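Open Day at Dallasico: A Skeptic Takes the Tour
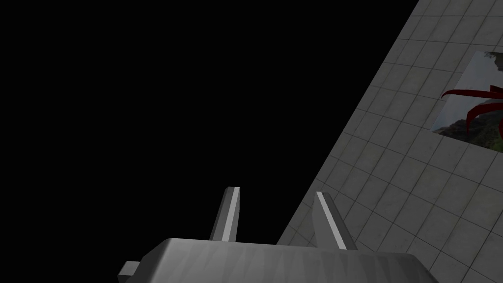

Victor Kimaro wanted it on record that a simulator has never dropped anything on his foot. He said so before I had my notebook open, and it set the tone for the hour we spent talking after the open day at Dallasico's Olport site.

Kimaro ran packing lines for 19 years. Dallasico invited him, along with a few dozen other people from local plants, to see how it trains its gripper software. Most of the program took place on a screen. The gripper on show was a computer model with two fingers, in a tiled setting, and the real arm was saved for the end.

"I kept waiting for the part where it does a job," he told me. "They said the practice is the job. Fine. My nephew practices guitar."

The session was led by Dulce Cárdenas, who told visitors that simulated practice lets her team make mistakes cheaply. I asked her afterward how much of it carries over to a real machine.

"Less than we'd like, more than people expect," she said. When I pressed her for a number, she said it depended on the task, and that the team would have something to publish in July. I have heard that sort of answer at other open days, and I wrote it down with a question mark.

To her credit, she didn't duck the harder questions. Eun-seong Hwang, visiting from Gurivbridge, asked what happens when a carton arrives damp and sags in the middle. Cárdenas said the simulator doesn't model damp cardboard at all.

"Then it hasn't met my cardboard," Hwang said to me at the coffee table. "Everything we get in spring is soft. I'd have to put a person next to the thing, and I already have a person."

The real arm came on after the break. It made 3 attempts at lifting a sealed box from one bench to another and managed 2. On the failed one the box tipped, slid back and landed on its corner. A technician set it upright and the talk moved on to prices, or to the reasons there aren't any prices yet.

Kimaro was kinder about that part than I was. "The miss was the only bit I trusted," he said. "You could see what it got wrong. It came in too high. I've trained kids who came in too high."

Would he buy one? He thought about it — longer than I expected — and said he would want it on his own floor for a full season first, with his own boxes and no one from the company in the building. Cárdenas said a trial like that could be discussed. She did not say who would pay for it.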